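Part-time Stockroom and Order Packing Assistant

Puvine Paper & Craft, Sivville

Puvine sells paper, ribbon, rubber stamps and small craft kits by mail. We are hiring one part-time assistant for our stockroom on Han Street. The job is 27 hours a week over 4 shifts, and it starts in December. It is a permanent position, with no seasonal end date.

We moved into this building two years ago when we ran out of space at the old shop. The stockroom holds 1155 product lines, most of them small and light. Orders come in overnight and through the morning, and the carrier picks up at 4 p.m.

What you will do

Pick orders from the shelves using a printed list. Check the item code as well as the name, as many of our papers have similar names.

Pack orders at the tables. Flat goods go in board mailers and everything else goes in boxes. You will use a lot of tape.

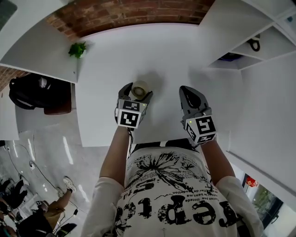 Put away deliveries. Most arrive before 11 a.m. Check the packing slip, mark any shortages and pass the slip to the office the same day.

Help with the stock count. We count one section of shelving each week, so there is no big count at the end of the year.

Keep the aisles clear and flatten used boxes for recycling.

What we are looking for

You should be able to stand for most of a shift and lift boxes of paper up to 40 pounds. You need to read a pick list accurately and write clearly enough for someone else to follow your notes. We use a stock program called Dindura, and we will train you on it. Warehouse or retail experience is useful but not required. Knowing about paper crafts is not required either — you will pick up the names quickly.

Shelving is arranged by product type, then by size. New staff spend their first two weeks with Diarmuid Gilmartin, our stockroom lead, learning the layout and the packing rules.

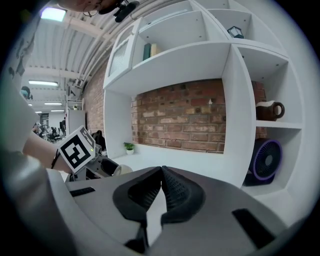
Pay and hours

Pay is $19.50 an hour, rising to $20.75 after six months. Shifts run from 8:30 a.m. to 3:45 p.m. with a half-hour unpaid lunch. You get paid time off from your first day and 30 percent off anything we sell. There is free parking behind the building, and the number 336 bus stops across the street.

How to apply

Send a resume and a short note to Vira Kravchuk, office manager, or drop them off at the front desk on weekdays before 4 p.m. In the note, tell us which days you can work and when you could start. A cover letter is not needed.

Interviews take half an hour and include a short picking exercise in the stockroom. Please wear closed shoes. If you need any changes to the exercise or the interview, tell Vira when you apply — we can usually arrange them. Everyone who applies will get a reply.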